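4.2 Salt timing and the crust

Most of us salt potatoes the way our parents did, and until we ran this part of the study we had no good reason to do otherwise. The results were a real pleasure to look through! 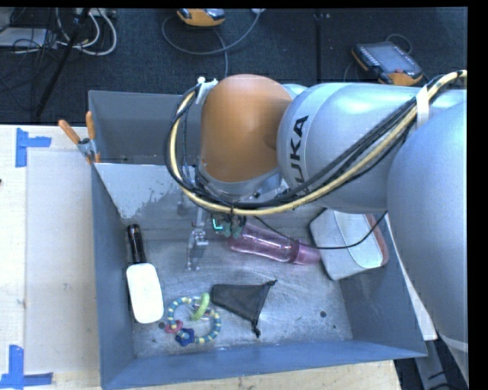 Figure 7. KUKA arm over the open metal bin.

4.3 Tasting results

We roasted wedges in 300 batches, half salted before the oven and half right after, using the Keltitz and Raju potatoes described in Section 2. Tasters filled out 2,929 score cards in all, rating each wedge for crunch, saltiness, and how fluffy the middle was. They did not know which batch they were eating.

Early salting gave a softer crust with both potatoes, and the gap was wider for Raju, the wetter of the two. What surprised us most was the saltiness score. Wedges salted after roasting tasted saltier to nearly every taster, even though both groups got the same amount of salt by weight. We think the grains sitting on the surface reach the tongue first (see also the popcorn trials in Section 3, where fine salt beat coarse for the same reason).

Fluffiness hardly moved. Pin-yu Tseng suggested a parboiled set, and we added one in May with salt in the cooking water. Those wedges had rough, craggy edges that browned beautifully, and they scored highest for crunch whether or not more salt went on at the end. We would love to see this repeated with sweet potatoes, whose sugars brown so much sooner.

One caution: all batches used Plullari sunflower oil. A short trial with butter burned at the same oven setting, and we left those scores out of the averages.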